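11th March

Second day on the hand-held gripper with the foam pads. Yesterday's fingers were the bare printed ones from Varela, which I have now taken off and bagged. Same camera, same mount, same exposure lock, so the footage from the two sets can be laid side by side.

Swap took 30 minutes, most of it on the left finger. The screw hole on the new block sits slightly proud of the old position and the washer fouls the carriage. Filed the washer. Will order the thinner ones from Bakby if we keep this set.

Load cell first. Squeezed to 7 N on the reference block, held, released, repeated 300 times overnight on the bench jig in February with the first batch of foam, and those pads lost thickness at the leading edge. The current batch is denser. I have no cycle data on it yet and should not write as if I do.

Then the parts organizer, gripped across its width. The bare fingers only ever touched it at the corners of the end caps and it pivoted as soon as the load was off center. The foam takes up the bevel and the contact patch is larger. Pivot is reduced. I would not say cured — with a drawer pulled out on one side the case still wants to roll toward that side, and the operator corrects with the wrist without noticing, which then goes into the recorded trajectory.

Camera notes. Clear drawers remain a problem for the depth estimate. Log 1657 has the worst of it: the drawer wall drops out and the estimate locks onto whatever is behind. Fletlow's controller build does nothing about this and was never meant to. Black pads against a black end cap are also poor contrast for the finger tracker. Desta Tefera suggests a strip of pale tape on the outer face. Cheap, try it tomorrow.

Width reading drifts as the foam compresses. Need an offset per pad set, measured at two forces, and stored with the session header.

Left to do: washers, tape, offset table, and the note to Jean Geddes on pad life.
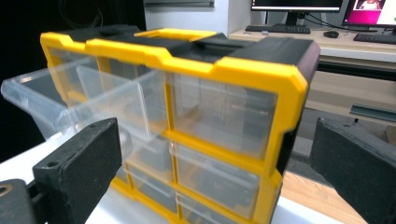 Effie McIver wrote back on the offset: two forces won't be enough if the foam creeps, so take a third reading after a long hold and log the time along with it.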